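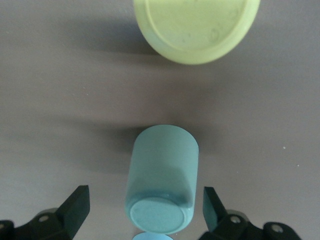 4. First use of the Nillow food containers

Please read this section before you put food in the containers. It is valid for all round and square sizes of the Nillow series. For the glass jars, see section 6.

4.1 Washing before first use

1. Take off the lid and pull out the sealing ring with your fingers. Do not use a knife or a fork, it can cut the ring.
2. Wash container, lid and ring in warm water with a small amount of dish soap.
3. Rinse all the parts and let them dry in the air.
4. Push the ring back in the groove. The flat side of the ring must look to the lid.

Note: A new ring can have a light smell. Wash it a second time and leave it out of the lid overnight.

4.2 Closing the lid

1. Wipe the edge of the container. Crumbs or oil on the edge will make the closing not tight.
2. Put the lid on straight and press in the middle with your flat hand.
3. Press along the edge, one full turn, until you feel no more movement.
4. To test it, fill the container half with water, close it and hold it upside down over the sink. If water comes out, take the ring out and begin again from 4.1, step 4.

Caution: Never close the lid on hot food. Let the food stop steaming first. When hot food becomes cold under a closed lid, the lid is pulled down and can be very hard to open. If this happens, hold the edge of the lid under warm running water and lift the tab slowly.

4.3 Freezer

1. Fill the container only up to the line inside. Soup and sauce need the free space above.
2. Write the content and the month on the label field with a pencil.
3. Put the containers in one layer until they are frozen. After this you can stack them, maximum 7 pieces.

Caution: Do not drop or knock a frozen container. The plastic is less flexible in the cold.

4.4 Microwave

1. Remove the lid completely. The lid is not made for the microwave.
2. Heat for 2 minutes, stir, and heat again if necessary.
3. Use gloves when you take the container out.

Note: Tomato sauce and curry can leave a color on the plastic. The color has no effect on the use. Some users have good results with a paste of baking soda and water, left on for one hour.

4.5 Spare parts

Sealing rings can be ordered from Clatitz, part number 134 for the round lids and part number 27 for the square lids. Please compare the shape with your old ring before you order, opened bags cannot be returned.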